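3.2 Surface materials and cleaning routines

Households in the Harberg sample were asked which materials they prepared food on and how each one was cleaned. Respondents could name more than one surface. Stone and wood were often found in the same kitchen, and in these homes the board was usually kept out on the counter between meals. Of the 3,000 questionnaires sent out in January, 1,360 were returned complete enough to use in this part of the study.

Cleaning differed more by material than by household size. Stone counters were wiped with a damp cloth after most meals, often with the same cloth used for the sink. Boards were rinsed under the tap and left to dry, and soap was used mainly after raw meat. Respondents in Tinonine, where the water is hard, reported using vinegar on counters to remove scale. Vinegar etches calcium-based stone such as marble, and the etched areas hold soil more easily than a polished surface does. Few of these respondents knew of the effect. 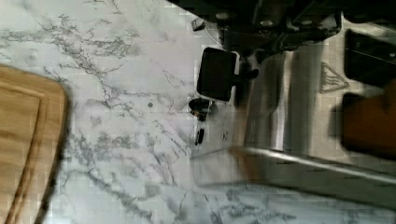
Figure 4. Marble countertop with gray veining and a wooden cutting board with a juice groove.

Veined stone raises a separate problem for visual inspection. Respondents with patterned counters were more likely to say they cleaned "when it feels sticky" than "when it looks dirty." Those with plain, light counters gave the opposite answer. This agrees with Cifuentes and Hurnitz, who found that people judged patterned surfaces to be cleaner than plain ones carrying the same amount of dried food residue.

Grooved boards were treated in the same way as flat ones. Respondents said the groove was useful for catching liquid from meat and fruit, but only a small share brushed it out separately. We did not take swabs in this phase and cannot say whether the groove held more bacteria than the cutting area. Swab results from the 2 follow-up visits are given in Section 4.

Answers on drying were less consistent. Several respondents described standing the board upright in one question and laying it flat in another, and these cases were coded as mixed. They are left out of Table 2 but kept in the totals for the section.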